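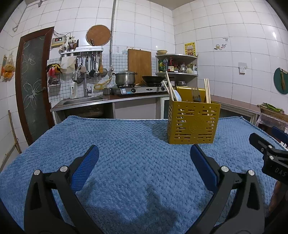
The yellow holder on the blue blanket, chopsticks in both compartments.

Sorting the cutlery holder by weight and length
2021-05-12
5 min read

The Gamo holder we used before this one had a single opening, and everything in it ended up at the same angle. To get a fork out I had to lift the chopsticks first. The replacement has a left and a right compartment and a back that stands higher than the front. Empty, it weighs 326 g on my kitchen scale. That figure matters mostly for tipping, which was the other problem with the Gamo.

Tipping depends on where the long items go. A chopstick is light, but most of its length sits above the rim, and a bundle of them leaning the same way moves the center of mass outward. With all of them in the left compartment the holder could be pushed over with one finger near the top. Splitting them between the two sides fixed most of it. The ones in a loosely filled compartment still fan out. A tighter fill keeps them closer to vertical, at the cost of slower drying.

Drying is the reason I prefer slots all the way down. I left a set of wooden chopsticks in the Gamo overnight in June and the lower ends were still damp in the morning. The new holder has slots and round holes in the front, and air gets to the parts that sit inside. I still wipe the chopsticks before they go in. The bottom 30 mm is what stays wet longest.

My current rules:

Chopsticks are split left and right, narrow ends up.
Forks stand near the middle with the tines up, close to the taller back.
Spoons go in bowl up, on the outside, so that the bowls do not nest.
Knives do not go in this holder at all if they have a real edge. Those stay in the drawer.

About once a month everything comes out and gets sorted again. I do it on the table with a blanket down. It is quieter than the bare top, and small pieces do not roll. I tip the lot into one heap in front of the holder and pull out the chopsticks first, being the most numerous and the most in the way. Plastic pieces come next. Metal goes last, when there is room to see it.

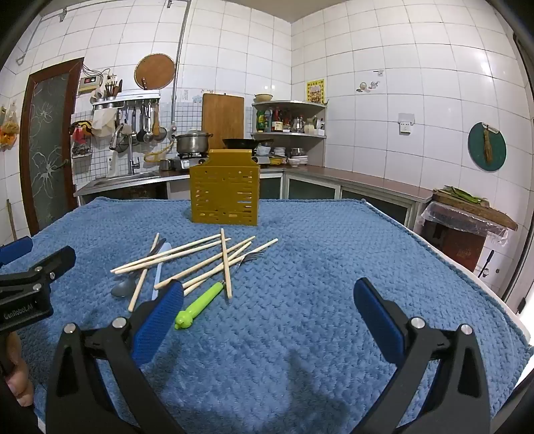

Endang Sinaga objects to the heap. Laying each type in its own row straight from the holder saves one round of handling, according to the comment left on my earlier post, and chopsticks should be paired at that point by length and taper, before any of them goes back. I have tried the rows. They work if the holder was in order to begin with. Mine never is by the end of the month, so the heap stays, but I have taken over the pairing. Odd chopsticks now go in a jar by the stove and get used for stirring.

Next on the list is the drawer insert, a Juška, one slot too narrow for the serving spoons.

Related posts
Measuring a drawer before buying the insert
Tuneck dish rack, second year
Oil or no oil on wooden chopsticks
Puspita Ismail on storing ladles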